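Household Plastic in Dellgate: What Gets Kept
Dzintra Krūmiņa

Our class asked which plastic items households in Dellgate use again. We logged 1,884 items between October and spring - nearly all from kitchens and bathrooms.
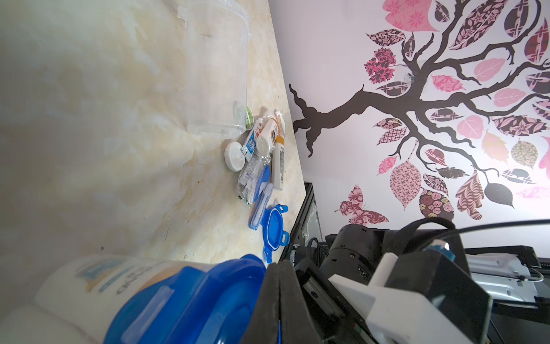
Figure 1. Toiletries and a clear plastic container on a countertop.

Tubes were thrown out most often. Food boxes with lids lasted longest. 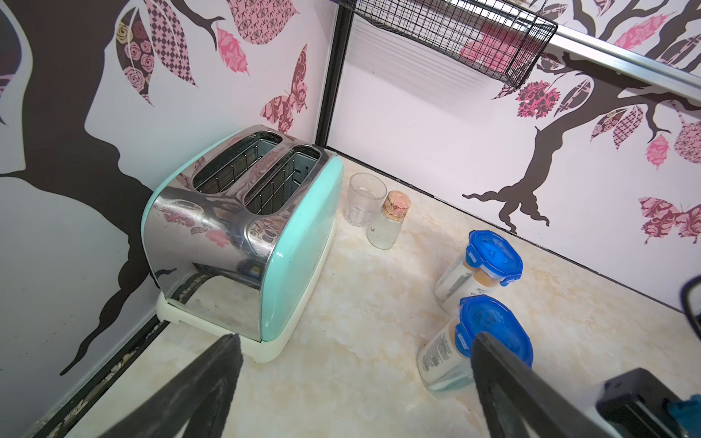
Two homes in Ruddock dropped out, so their logs were left out of the totals. The other three there finished.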